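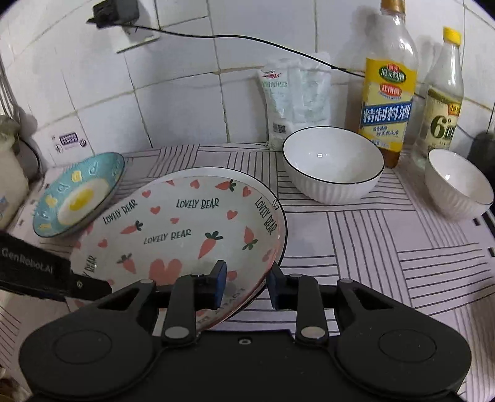 Tiled wall and covered counter, Dresholm.

Visit report: Dresholm textile finishing works, open day
Sunday, May 30, 2021

The Dresholm works opens its finishing hall to visitors twice a year, in late spring and again in September. I attended the spring session, mainly to see the rotary screen printing line and to find out how the site handles shrinkage control on light cotton cloth. Parking is on the Staltton side. The signs from the main road still point to the old gate, which is closed.

Visitors enter through the greige store. Cloth arrives from the weaver in rolls of 500 meters, is inspected over a lit table, and is sewn end to end into a continuous length for processing. The guide gave a clear account of singeing, desizing and scouring, in that order, but only the scouring range was running. Bleaching is done with hydrogen peroxide on a pad-steam line. Residual peroxide is checked with test strips before the cloth goes on to printing, and the strips from the morning's checks were taped into a log sheet at the exit end.

The printing hall was the best part of the visit. The main machine, an Alarcón rotary line, can take 20 screens, although most household designs use far fewer. Each screen is a thin nickel cylinder with print paste pumped through it from the inside. Registration is set with a first length of waste cloth and corrected while the line runs slowly. A stripe design was on the machine during our tour. Stripes are harder than florals in this respect: a small amount of skew in the cloth is hidden by a scattered pattern but shows at once against a straight line, and it shows again when the customer hems the piece.

Skew is corrected ahead of the printer by a weft straightener made by Iminen. Optical sensors read the angle of the weft across the width, and a set of bowed and angled rollers brings it back square. The guide quoted a tolerance of 2 percent on finished cloth. I would have liked to see the readings over a full roll, but the display was out of view behind the guard rail.

After printing, the cloth is dried, steamed to fix the color, washed, and passed to the stenter. Here the edges are held on pins while the width is set under hot air. Compressive shrinkage follows on a rubber belt unit — the only machine on site that visitors may not approach, owing to the nip point.

The laboratory was open for 32 minutes at midday. Wash fastness, rub fastness and dimensional change are tested in-house; light fastness goes to an outside lab. Samples are marked with a template, washed, dried flat and measured again along both directions.

Ear protection is supplied at the door and is needed in the stenter hall. The talk on wastewater treatment was dropped from the program, so I have no notes on color removal or salt recovery. Booking for the September session is through the works office.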